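Pomcombe Members' Forum
Premises and Access

Thread: Proposed changes to bench charges and storage at Penrose

Premises_Office
Members are invited to comment on the draft terms for the shared workrooms at Penrose, posted Jul 27, 2021. The draft replaces the terms issued when the building first opened to members and would take effect in February.

The principal changes are as follows. Benches will be charged by the session in place of the present monthly fee. A session will last three hours. Storage under benches will end, and members who need to leave work on the premises will rent a locker or a shelf. The large tables will remain shared and may not be reserved by one member for more than two sessions in a row.

The office has considered whether the monthly fee could be kept alongside the new charge. Our view is that running both would be costly to administer and would leave evening users paying for daytime access they do not use.

Comments may be left in this thread. Questions about an individual account should be sent to the office and should not be posted here.

k_treloar
I am grateful to the office for setting out the draft in full. I wish to record an objection to the session charge.

I have held a bench at Penrose for six years. My trade is the repair of clocks and small instruments, and the work does not fall into blocks of three hours. A movement may need to be left under observation and adjusted by a very small amount at intervals during the day. Under the present terms I pay once and come and go. Under the draft I would be charged for each block in which I happened to be present, even where I had been in the room for ten minutes.

I would ask the office to publish the figures on which the proposal rests. The draft refers to "uneven use" of the building but gives no account of it.

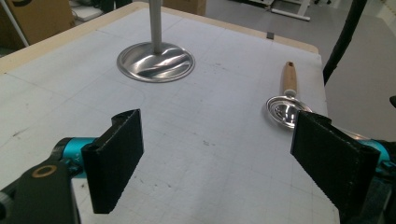 I would also ask that the position of members with heavy equipment be considered separately. A person who works with hand tools can clear a bench in a few minutes. A person with a lathe cannot, and a rule that treats the two alike will in practice exclude the second.

Keith Treloar

Skudader
I do not agree with the previous post, although I accept the point about heavy equipment.

The monthly fee was suitable when most members were here every day. Many of us now have other employment and attend in the evening, perhaps once a week. I pay the same as a member who is present from opening until closing. The session charge would reduce my own costs considerably and would, I believe, bring back several people who gave up their membership for that reason.

On the matter of ten-minute visits, could the office state whether a session begins on arrival or when a bench is occupied? The draft is silent. If a member may enter to inspect work without taking a bench, the difficulty described above largely disappears.

Premises_Office
In reply to both members:

A session begins when a bench is booked out. A member may enter the building at any time during opening hours and will not be charged for doing so. Clause 4 will be amended to make this plain.

As to the figures, the building has 20 benches. In the sample period the office reviewed, 13 of them were held on monthly terms. Evening users were regularly refused a place while benches held on monthly terms stood vacant. A fuller table will be put up on the noticeboard by the main stairs.

Members with fixed machinery will be contacted individually. No one will be required to dismantle a machine at the end of a session.

T_Vestergaard
I write with regard to storage, which has received less attention than it deserves.

The draft states that under-bench storage will end on grounds of fire safety. I have no quarrel with that. The passage between the rear benches is narrow, and boxes have been left in it on many occasions. My concern is with the size of the lockers offered in exchange. The model named in the draft, the Wirkex upright, is a sensible choice for tools and overalls. It will not take a sheet of card, a drawing board or a length of timber. Members who bind books, cut patterns or frame pictures will have nowhere to leave flat work overnight.

I would propose that part of the budget be spent on plan drawers. The draft sets aside 2000 pounds for storage. I have obtained a price of 300 pounds for a second-hand set in sound condition, which would leave ample funds for the lockers.

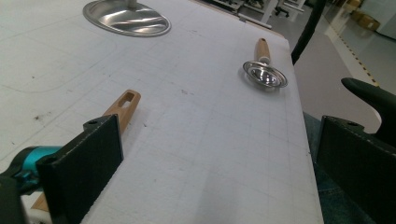
There is a related question of responsibility. The present terms say that goods are left "at the owner's risk". The draft says the same but introduces a rental charge. A member who pays for a locker may reasonably expect that it can be locked, that the key is controlled, and that the office will answer for any loss arising from its own neglect. I should be glad to see a sentence to that effect.

Þórarinn Vestergaard

k_treloar
I support the proposal for plan drawers, though I should have no use for them myself.

The clarification of Clause 4 is welcome and meets part of my objection. It does not meet the whole of it. Under the draft, the bench on which I work may be let to another member while I am out of the room, and the work must be moved each time. Some repairs ought not to be moved. I would suggest that a small number of benches be kept on monthly terms, at a higher fee if necessary, and offered first to those who can show a need.

Skudader
I would oppose this unless the number were fixed in the terms and reviewed each year. Without a limit, we shall return to the present arrangement at a higher price. "A need" would also have to be defined, and I do not envy the person asked to define it.

Premises_Office
The office will take the following to the next review: a limited number of monthly benches, with the number stated in the terms; plan drawers, subject to an inspection of the set mentioned; and revised wording on liability for rented storage. The session length is not under review at present.

The thread remains open.

Comments (3)

benchfour
Will the reduced rate for apprentices continue? I could find no reference to it in the draft.

M.A.L.
I endorse the remarks on flat storage. Shelves with a raised lip would also be acceptable.

Premises_Office
The apprentice rate will continue. Its omission was an error and the draft has been corrected.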